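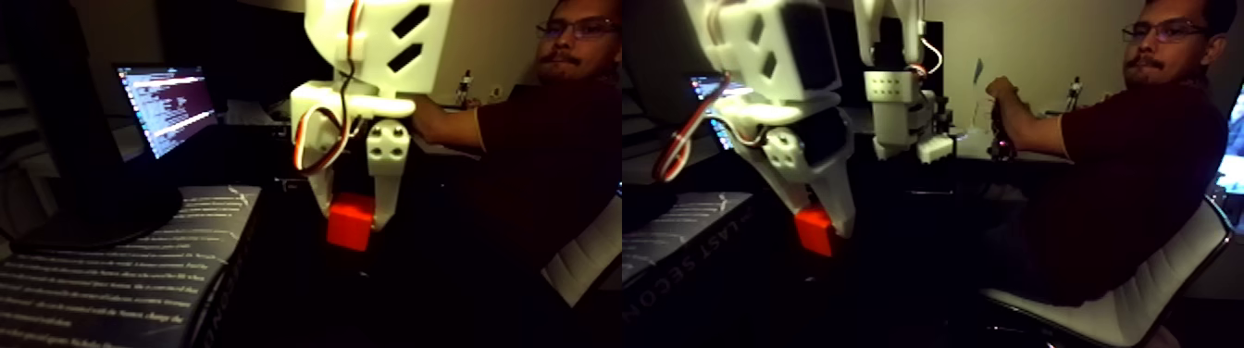

4.2 What we learned from the open day

Figure 3. Two views from the desk setup, with the red cube held in the gripper.

I'll admit I went into the July open day thinking of it as a chore, and I came out with half of this section written in my head! We ran the Skirneo arm at the same desk we use for everything else, lights low, monitor on, and let people wander in and ask whatever they liked (mostly they asked if they could have a go). The printed fingers, with the four round holes you see in Figure 3, got more questions than the software did.

Benedita Macedo handled the visitors and I kept notes. We logged 80 grasps of the cube over the session, and 18 of them slipped before the lift was done, a good deal worse than our quiet runs in Section 4.1. My guess is that people hurried the close. Murdo Chisholm thinks it's the finger pads wearing smooth, and he may well be right, so we plan to test both.

One more thing, which I nearly left out: the servo cable. It hangs in a loop down the side of the gripper, and a couple of visitors wanted to know if it ever snags. It did, twice, both times on a wide turn of the wrist. We've counted those two runs as failures in Table 2.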